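Old tower on the bench: fix it up or strip it for parts?
Drindiner Forums > Desktops > Old Hardware

tapia_u
16 Jun 2026

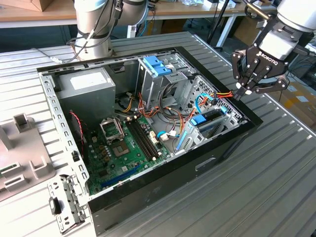 I want to turn my uncle's old office desktop into a box for scanned family photos, 1,926 of them so far, and I could use a sanity check before I spend money. The board needs a CPU and memory. The socket is open with the gold pins showing and both of the long black memory slots are empty, so I'd be buying all of that used. I do like the blue tool-less latches on the drive bays. Budget is $70. Worth it?

Ulises Tapia

prurnwood
For $70 you can get a whole used small desktop with everything already in it. I'd keep the case and forget the board.

socketsal
Disagree! Chips and memory for boards like that go for pocket change. I did one in December for $20 total and my mom still does her taxes on it. Before you buy anything, get a flashlight and look at those pins from a couple of angles. One bent pin can ruin your week. And put a cover on that socket!!

prurnwood
Sure, and then the power supply dies. I wouldn't trust an old one with 1,000 family photos, let alone almost twice that.

socketsal
So test the power supply first? Testers are cheap. And he should have a second copy of the photos no matter what he builds.

arell
What does the white label on the power supply say? And is there a model number printed on the board anywhere? Everybody's guessing until we know which chips it takes.

tapia_u
Haven't written either one down, I'll do that tonight. The photos are on two external drives already so no panic there. Also, those orange and yellow and red cables run right across the middle of the board, is it OK to tuck them along the side?

arell
Yep, just keep them clear of the CPU fan once you have one. Leave some slack for the drives.

prurnwood
Still say buy the small desktop. Post the model number though, now I'm curious.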